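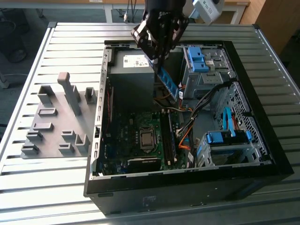

Flirau Workshop Notebook: Desktop Towers, Interior Work

Entry date: 4/29/24
Bench: slatted metal table, main room
Lot: Flaltberg return, desktop towers
Status: open

1. Purpose of the entry

The Flaltberg lot consists of 13 desktop towers returned to the Flirau workshop for inspection, parts recovery and, where the condition of the unit allows, rebuilding. This entry records the interior work on the first tower in the lot and sets out the order of work proposed for the remainder. Colleagues continuing the lot are asked to read sections 3 and 4 before opening another case, and to add their own remarks under section 7.

The intake sheet describes all units in the lot as the same model. This has not been confirmed. The sheet was prepared from the outside of the cases only, and two units were entered on the same line. The duplicate line has been struck through and initialed.

2. Condition on opening

The tower was laid on its side with the side panel removed and the interior facing up. The board is green, and the power supply is a dark gray box with its printed label on the upward face, so the rating can be copied without taking the supply out. The rating is to be entered on the unit card in full, including the small print. Earlier cards in the Undon lot gave the total wattage alone and had to be redone.

The CPU socket is empty. The retention frame is in place. The intake sheet lists a processor for this unit, and the sheet has been corrected in red. It is not known whether the processor was removed before the lot was packed or whether the sheet was copied from a purchasing record. An inquiry has been sent to Flaltberg. Until a reply is received, every unit in the lot is to be treated as having no confirmed processor, and the value column is to be left blank.

The two memory slots run beside the socket. The memory module has a blue edge and was handled separately from the board; see section 4.

The drive cages are of bare silver metal, one above the other. The upper cage has a blue plastic latch. The lower cage has blue tool-less rails. Both arrangements are welcome, as the drives in the previous lot were held by screws of three different lengths and the sorting of those screws took longer than the inspection.

3. Cables

The cable arrangement was noted before anything was unplugged. A black bundle runs in an arc from the upper cage toward the board. Orange cables pass down through the middle of the case. A light blue SATA cable rises in a loop from the lower cage, with a red cable next to it.

The colors are not to be relied on as a guide to function. In the Undon lot a red cable was taken for a drive cable on the strength of its color alone, and the unit card was wrong in consequence. Each cable is to be followed from one end to the other by hand and tagged at both ends. Paper tags are acceptable. The adhesive kind leaves a residue in warm weather, and the roll remaining from last July should be discarded.

The black bundle should not be pulled straight up. It should be eased toward the cage until there is enough slack to reach the plugs, then each plug released by its catch. Where a catch is stiff, the plug is to be held by its body. Pulling on the wires has already cost the workshop one good harness this year.

4. Memory

Modules are to be checked against the slot before seating. The notch in the lower edge must line up with the key in the slot, and the module must stand square to the board before any force is applied. A module offered at a slant may catch at one end and feel as though it has entered. If it does not go down evenly, it should be lifted clear and the slot looked at again under the lamp.

With the tower on its side, the board lies flat and pressure is applied downward into the table. The slatted top gives adequate support for this, provided the whole case rests on it. The rear edge of a case should not be allowed to hang over the end of the table during seating.

Modules taken out of a unit are to be placed in an antistatic sleeve at once and marked with the unit card reference. They are not to be left in the lid of the parts box. If a module has no legible marking, the sleeve should read "unmarked" and the colored edge, if any, should be noted. The blue edge on the present module has been noted in this way. No capacity is entered for it at present. It will be entered after the test.

5. Cleaning

Dust is to be brushed toward the perforated grille and drawn out through it from the far side. The diamond pattern holds lint at the corners of the openings and may need a second pass with the stiff brush. The brush should not be used on the board. The soft one is kept on the hook by the sink and should be returned there.

The empty socket is to be covered before any brushing is done. The workshop has a small supply of plastic caps from Kakakhel that fit over the retention frame of the usual boards. They have not been tried on this one. If a cap does not fit, a square of clean card may be laid across the frame and held with low-tack tape on the metal only. No tape is to touch the board.

The row of slot openings along the case wall should be cleaned last. Loose cover plates go into a labeled envelope with the side panel screws. The envelope for this unit contains 11 screws in total, all kinds together, and the count has been written on the flap.

6. Time and records

The allowance for interior inspection is 40 minutes per unit. The first unit exceeded it, chiefly on account of the corrections to the intake sheet. It is proposed that the allowance be left as it stands until at least three further units have been finished, when there will be something to compare.

The parts register closed at line 3,912 before this entry. Lines for the present unit follow directly after it. The power supply, the drive cages with their latch and rails, and the memory module each receive a separate line. The dark card or heatsink with the silver edge, toward the bottom of the board, has been given a provisional line with the description left open. It should be identified and the line completed before the unit leaves the bench.

Cables are registered by tag as one group per unit. Individual lines for cables were tried in the Undon lot and made the register difficult to search.

The front bezel is black and carries a small embossed logo area. The bezel is to remain on the case. Removing it is not needed for any of the work described here, and the clips on cases of this type do not always survive a second removal.

7. Open items and remarks

Reply from Flaltberg regarding processors: awaited.

Fit of the Kakakhel cap on this socket: to be tried on the next unit, and the result written here.

Power supply: not to be connected until the cable tags have been checked by a second person. The tester on the upper shelf has a worn lead and is out of service. The replacement lead is on order through Undon and no delivery date has been given.

Drive rails: spare blue rails may be present in the cabinet from an earlier lot, in the drawer marked "misc. plastic." If they match, the drawer should be relabeled.

Model check: compare the board markings of the first two units before continuing. If they differ, the lot is to be divided and a new entry started for the second group, with a reference back to this one.

Side panels: to be stored upright along the wall with the unit card reference facing outward. Two panels from the previous lot were exchanged by mistake and neither would close properly on the other case.

Addition, same date: the unit card for this tower has been moved from the red folder to the tray at the end of the bench, and will remain there until the provisional line in the register has been completed.

2 comments | 0 shares

Flirau Workshop. All rights reserved. Contact the workshop office | Back to top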